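The drawers at Tamihana

After 2 years of sorting, a regional gallery opens its printmaking archive

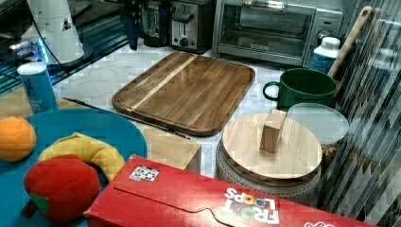 The first drawer Nhung Ông pulls open for me is full of mistakes. Proofs with the blue laid down crooked, a linocut of a ferry with its name reading backwards, a lithograph somebody has used to work out a grocery bill. She loves them, and after ten minutes at her elbow so do I.

Tamihana Gallery has owned these works since the Golletti print workshop closed and left it 71 drawers of paper. For years they sat in the basement while the colour posters upstairs got all the attention. Now 422 sheets are on the walls, many of them hung low enough to get your nose right up to the ink, and it's a marvellous thing to wander through.

Tolera Tamiru, who curated the show with Ông, has kept the workshop's own order. You begin with the test strips and scraps, then come to the big editions almost by accident. I turned a corner and there was Quyên Đinh's "Leltetum", a woodcut in nine panels the width of the whole room, all black water and tiny lit windows. Her trial proofs hang opposite — you can stand between them and watch her change her mind about the moon.

"She printed that sky eleven times," Tamiru says. "We found the one she hated. It's gorgeous."

Đinh came up from the coast for the hanging and asked for only one change, a brighter lamp over panel six. She got it.

The last room belongs to the living. Vinh Phan and Nhi Doãn have the old Golletti press running again and are pulling a new edition of 800 small prints through the season, one colour a week. When I visited they were on the grey, and arguing cheerfully about whether it was too green. Visitors can ink a block of their own at the side bench (wear something old!).

The drawers themselves are open too, on request, most afternoons until four. Ask for number 38, the one with the ferry.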